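叠衣间安全与整洁检查表(附说明)

最后更新:2023年10月20日

各位轮班的同事好。这份表是在八月那一版的基础上改的,Ans Van Loon 把大家写在旧表边上的铅笔字一条一条抄了下来,我又添了一些自己的唠叨。看着长,其实走一圈用不了多久,第一次做的人可以慢一点,边看边问。每项后面填“合格”“待改”或“不适用”,有话想说就写在备注里,写多了翻到背面继续写也行。

一、地面与通道

1. 从门口到叠衣台的通道,净宽不小于90厘米。
结果:合格
备注:Lemholm 送来的空筐上回堆在门后,门只能开一半。这回已经搬走了,谢谢 Cor Brouwer 一早就来搬。以后空筐请直接放到走廊尽头那排架子底下。

2. 地上无积水、无散落衣架和别针。
结果:待改
备注:窗下捡到两枚别针。穿软底鞋的同事请特别留心,我自己就被扎过一次,到现在走到那儿还会绕一绕。

3. 插线板离地,电线不横过走道。
结果:合格

二、叠衣台

4. 台面高度适合站着干活,四脚稳,推一推不晃。
结果:合格
备注:Gerardo Bañez 个子高,他觉得弯腰久了背酸,可以用那张加高的台子,不用客气。

5. 台面擦净,手掌平着抹一遍,没有毛刺、胶印和线头。
结果:合格
备注:浅色的衣服最怕胶印,沾上了要重新洗一遍,实在心疼。擦台子用拧干的布就好,Fluritz 那瓶清洁剂味道冲,请开了窗再用,用完盖紧放回高处的柜子。

6. 叠到一半的衣物平放在台面上,不搭在台边,也不垂到地上。
结果:合格
备注:下摆垂下来容易被人走过时带走,一件带一件,整摞就滑了。

三、衣物本身

7. 叠之前摸一遍口袋,针、硬币、打火机一律取出,放进窗台的小盒。
结果:待改
备注:小盒满了没人倒。打火机请单独交给 Nataša Todorova,不要和硬币混在一起。

8. T恤先抚平领口和肩线,再把两只袖子往里收,最后折下摆。
结果:合格
备注:这一条严格说不算安全项目,可是 Sotusdale 那边几次问起为什么我们送去的衣服领口总是歪的,我就厚着脸皮写进来了。袖子收进去以后胸前会鼓起一小团,用手背轻轻推开,不要用力扯,薄料子扯两回就变形。下面那一截有点斜纹没关系,折之前顺一顺就好。

9. 成摞高度不超过32厘米,架子每层承重不超过17公斤。
结果:待改
备注:最上层毛巾超高了。毛巾软,看着稳,一碰就倒,请分成两摞。

四、照明与消防

10. 台面照度不低于600勒克斯。
结果:合格
备注:靠墙那支灯管 Przemysław Bednarek 换过了,亮堂多了,浅绿和浅蓝终于分得清。

11. 灭火器前面无遮挡,压力指针在绿区。
结果:合格
备注:前面别再放推车了,哪怕“就放一会儿”。

12. 熨斗用完拔插头,竖放在金属托上,等凉透再收。
结果:合格
备注:Hagedorn 那台老熨斗凉得特别慢,请多等一等,收之前先把手悬在上方试一试温度。

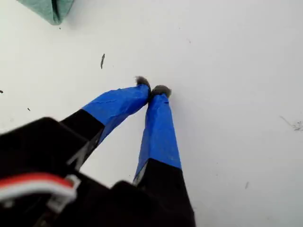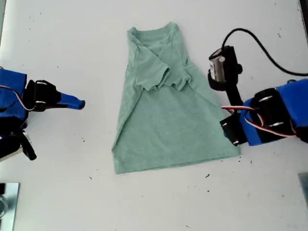 五、收尾

13. 离开前关窗、关灯,叠好的衣物入架,没叠完的留一张纸条,写明还剩几件。
结果:待改
备注:纸条常常忘了写。接班的人不知道从哪儿接起,只好全部翻开重来,白白费了前面那位的工夫。笔和纸我放在门边的抽屉里了,铅笔头短一点,将就着用。

14. 急救盒里有创可贴、纱布和镊子,均在有效期内。
结果:合格
备注:创可贴快用完了,已经请 Ans 下次采购时带两盒,要那种布面的,塑料的一沾水就掉。

待改的几项请当班的人顺手处理,处理完在旁边签个名字。弄不明白的来找我或者 Nataša,我们俩总有一个在隔壁熨烫间,敲门大声一点,里头机器响,听不太见。

相关内容
· 熨烫间用电检查表
· 毛巾与床单分摞办法
· 八月检查待改项汇总
· 清洁剂存放须知
· 新同事第一天要认的几个柜子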